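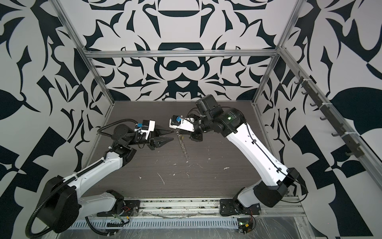 Step 4: Run the handover trials

By now you should have both arms calibrated to the same table frame (Step 2) and the base policy trained on the 800 teleoperated handovers (Step 3). This step covers how we run the trials, how we score them, and how the results feed the second round of training. The method is the one in the Kubo write-up, with a few changes we made at Seltberg after the first set of runs.

The right arm is the giver and the left arm is the receiver. Keep it that way for the whole set. Swapping roles halfway through means a new wrist camera calibration, and you will not be able to compare the two halves.

Before you start

Check that the grippers can meet over the middle of the table with a short gap between the fingertips. If they touch, redo the base offset from Step 2. Do not fix it in the policy config.

Check the cables on both arms through the full range of motion. A conduit that catches at the elbow will show up in the logs as a torque spike, and the contact detector will read it as a grasp.

Leave the patterned panels on the walls. We trained with them up, and the wrist view depends on them more than we expected. With plain white panels the receiver's approach drifted to one side.

Running a trial

1. Home both arms and start the logger.
2. Place the object in the giver's fingers and close the gripper from the console. Twisted and see-through objects go in the hard set. Everything else goes in the easy set.
3. Start the giver. It moves to the meeting pose and holds.
4. Start the receiver. It has eight seconds to approach and close.
5. The giver opens when the receiver's grip force has stayed over the threshold for 200 ms. If this never happens, the trial ends by itself.
6. Enter the score before you home the arms.

Scoring

2 = the receiver holds the object after the giver lets go and backs off.
1 = the receiver made contact but the object slipped or fell.
0 = no contact, or a safety stop.

Do not rescore from video later. Ekrem Karabulut and I tried both ways, and the video scores came out higher on the hard set because a slow slip is easy to miss.

What we got

We ran 2,000 trials in total, and 1,290 of them scored a 2. Safety stops ended 179. Most of the 1s were on the hard set, where the depth reading on clear material drops out close to the fingers and the receiver closes early.

Second round of training

Export every trial that scored 1 or 2. The 1s are cut at the moment of contact, so the policy sees the approach but not the slip. Run the Dokico export script with the trim option on, then retrain from the base weights. Starting from the last checkpoint gave us worse results on the easy set.

If the retrained receiver stops short of the object, lower the contact weight by half and train again. Step 5 covers the held-out objects from Clondovden.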